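Is the Sorkach tidy-up kit worth it for a two-arm bench?

Posted by benchrat50, 26th September

We're looking at the Sorkach kit for a two-arm setup. The sales page says it sorts small clutter into a bin "out of the box", and the price is 886 before shipping. The demo clip runs 28 seconds and has at least one cut in it. I don't trust demos with cuts.

My small items are the usual bench mess – bits of cloth, a pink brush or sponge, dark scraps that don't hold a shape. The bin is a tall round one with an open top. Soft stuff is what I care about, and the page says nothing about it.
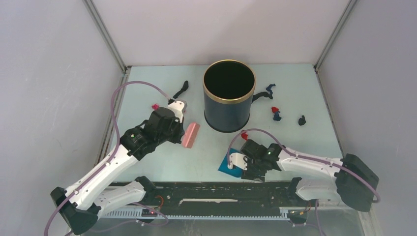
Ghasemi_fan
Soft items are where I'd push them hardest. Ask Sorkach for 20 uncut attempts on flat cloth, same start position, failures left in. When I asked, they sent me the brochure again. Jodia at least gave me a log file, though the log was for rigid blocks. Also ask if the 886 covers calibration for both arms. My quote listed the second one as an extra.

urnov_user
works fine for me

tallbin
Fine doing what, though? I had the trial license for most of September and it was decent on anything with a stiff edge. Cloth was hit or miss, and it got worse when I swapped in a taller bin. Support told me to retrain with 50 new demonstrations, which I did on my own time. Get the refund terms in writing before you pay.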